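**Progress report: learning from demonstration on deformable loops**
Submitted to the Clestoren program office by Tekira, June 9, 2022
Prepared by Jyoti Uniyal, principal investigator

## Summary

This report covers the second phase of the Drikeo project, which studies how two robot arms can learn to handle thin, soft, closed loops from human demonstrations. The phase began in January. The data collection planned for it is complete, the first policies have been trained, and the comparison of labeling methods requested at the last review has produced a usable result. One item, the test on unfamiliar bands, is behind schedule.

## Work completed

The task studied in this phase is sorting elastic bands into open bins. Bands were chosen as the test material on the advice of the review panel, who asked for an object that changes shape when touched and that tangles with its neighbors. Both are true of rubber bands to a degree that made the first weeks difficult. A grasp that closes on one strand often brings a second band with it, and a policy that has only seen clean single picks has no response to this.

We recorded 826 demonstrations on the two-arm workcell. Operators guided the arms by teleoperation and were free to choose which arm to use. Each recording contains joint positions, gripper commands, and the video from the wrist cameras. Recordings in which the operator dropped a band and recovered it were kept and marked, as agreed with the program office. They had been discarded during the first phase.
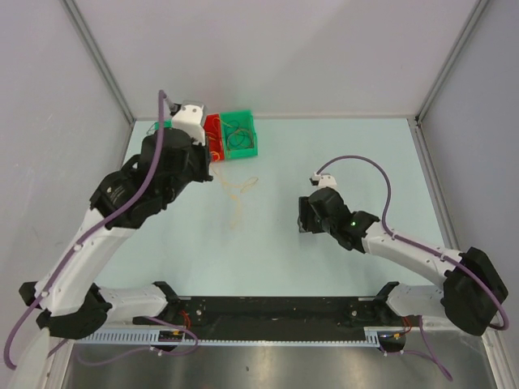
The main research question was whether these recovery segments help or harm a policy trained by imitation. We trained two versions of the same network. The first used every demonstration in full. The second used the same data with the moments just before each drop removed, so that the network saw the recovery but did not learn the error leading to it. Each version was then run for 100 trials under matched starting conditions.

The second version performed better. It attempted another grasp after a failed pick far more often than the first, and it was less likely to stop with the gripper closed on nothing. The difference was largest when bands of low contrast lay on the pale work surface, where both versions had trouble finding the strand. We regard the ranking of the two methods as settled for this task. We do not yet claim that it holds for other materials.

## Difficulties

Marking the start of an error by hand proved slow. Two annotators often disagreed on when a grasp began to go wrong, and the written rule was revised twice before their labels were consistent enough to use. Labels made under the earlier rules have been replaced.

Overlapping bands remain the most common cause of failure. The present policies treat a tangle as a single object and tend to move all of it at once. Some operators separated tangles by holding one strand with each arm, but there are too few such recordings for the network to learn from — a gap we should have noticed earlier in the collection.

The test on band types absent from the training data was to be finished in this period. It was postponed while the labels were corrected.

## Plan for the next phase

We will collect a smaller set of demonstrations devoted to separating tangles with both arms, using the current labeling rule from the start. The postponed test will be run before any new policy is trained, so that its results can be compared directly with those above. A method for proposing error labels automatically, for an annotator to confirm or reject, is in early development.

## Budget and requests

Spending is within the approved amount. We request that unspent travel funds be moved to annotation, where up to 2 additional months of part-time work may be needed. No change to the end date is requested. The recordings and labeling rule will be delivered to the program office with the next report.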